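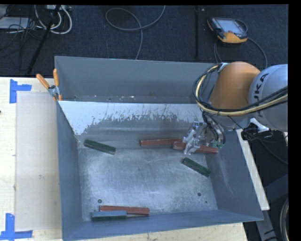
Old metal bin, new use

Welcome to my small February gallery from the Skovura workroom. I keep the old things here, and I like the ones with marks the most.

The gray bin stands on the pale wooden table. Its paint is scraped to a ragged edge, and the bottom is bare metal with many fine scratches. Red and dark green blocks lie in it.

I paid 55 for the bin and I will not repaint it. More pictures will come in spring.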